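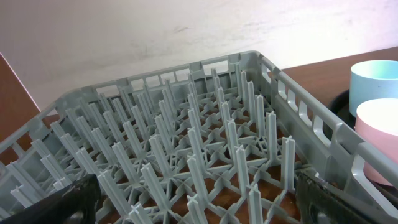
### 4.2 시연 데이터 기록(컵 적재 작업)

시연 한 건은 컵 한 개를 집어 랙에 놓고 그리퍼를 여는 시점까지로 한다. 기록을 시작하기 전에 손목 카메라 화면에서 랙 안쪽의 핀 격자와 양쪽 그리퍼 손가락 끝이 함께 보이는지 확인한다. 분홍색 컵과 하늘색 컵은 랙 옆의 어두운색 받침 위에 둔다.

1. Leler 기록기를 켜고 작업 이름을 입력한다.
2. 팔을 대기 자세로 옮긴 뒤 `기록`을 누른다.
3. 컵을 집어 랙의 빈 자리에 내려놓는다. 중간에 멈춘 경우 해당 건은 `폐기`로 표시한다.
4. 그리퍼를 열고 대기 자세로 복귀한 다음 `저장`을 누른다.
5. 컵의 시작 위치를 바꾸어 48건이 될 때까지 2~4를 반복한다.

> **참고:** 폐기 건은 48건에 포함하지 않는다. 유효 건이 41건 미만인 묶음은 학습에 넘기지 않는다.

> **주의:** 손가락이 핀에 닿은 상태에서 팔을 옆으로 움직이지 말 것. 먼저 수직으로 들어 올린다.

묶음 검수 담당: Fadwa Radwan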